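**Call for participants: teaching a two-armed robot by hand**

The Quartey Lab at Kikavbridge is looking for people to take part in a study on how robots learn household jobs from human demonstrations. You don't need any background in robotics, programming or engineering. We would prefer that most of you had none.

The study follows on from work by Vasylyna Derkach and Dionysis Lambrakis on what they call staggered demonstration. In the usual approach, one operator repeats a job the same way until there is enough data to train on. In the staggered approach, several operators each do the job only a few times, starting from different points partway through. In our first trial, a model trained on 56 staggered demonstrations did better on kitchen jobs than one trained on a larger set from a single operator. That trial used lab staff, who all know the equipment well. We now want to see if the result holds with people who have never used it.
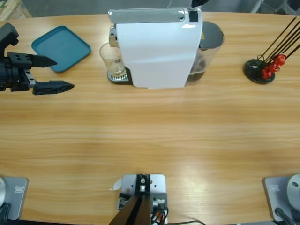
*The table set up for the coffee job, with the left gripper open beside the blue tray.*

**What you'll do**

You will guide the two arms through short jobs using a pair of hand controllers. The jobs involve a capsule coffee machine, a drinking glass and a tray. A staff member will show you the controls and stay with you the whole time – you can stop whenever you like.

Some of your attempts will go wrong. Please don't start over when that happens unless you're asked to. Recoveries are part of what we're studying, and we keep them in the data.

**Time and payment**

There are 3 sessions, each lasting up to two hours including breaks. Sessions run mornings and afternoons through January, with the earliest start at 10 am. You'll be paid at the end of each session, and you'll still be paid for a session if you leave partway through. Parking is free behind the Pundley building.

**Who can take part**

We have room for 20 people. You should:

- be 18 or older
- be able to sit or stand at a table for up to half an hour at a stretch
- have use of both hands
- have normal or corrected vision (glasses are fine)

Left-handed people are especially welcome, as our first trial had only one.

**Your data**

We record the arm movements and video of the table. We don't record sound. Your name is kept apart from the recordings, and you can ask us to delete yours until the end of the study.

**How to apply**

Write to Mariama Annan, study coordinator, at the Quartey Lab front desk, or fill in the paper form there. Tell us which hand you write with and the times of day that suit you. Questions about the method itself can go to Vasylyna Derkach through the same desk.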